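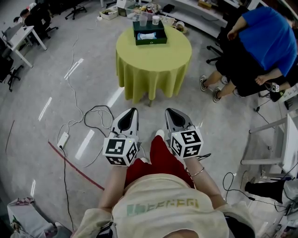 Juvden Round Tablecloth, Yellow-Green
Item no. 503

A plain cloth for round tables in meeting rooms, halls and homes. It is cut to drape nearly to the floor, so it falls in soft folds all the way around and hides most of the table legs. A small gap at the bottom keeps the hem off the floor.

The color is a soft yellow-green. Dark green goes well with it - a gift box in the middle of the table, for example - and so do white cups and plates.

Care
Machine wash warm with similar colors. Tumble dry low and take out promptly. Iron on medium if needed. Do not bleach.

Sizing
Measure across the tabletop, then add twice the drop you want. The 105 inch cloth is the one most customers order for full-length use. Other sizes are made to order at our Denstead shop and ship in 18 days.

Matching napkins are sold separately under the Twal name. Returns are accepted on unwashed cloths only - made-to-order sizes cannot be returned.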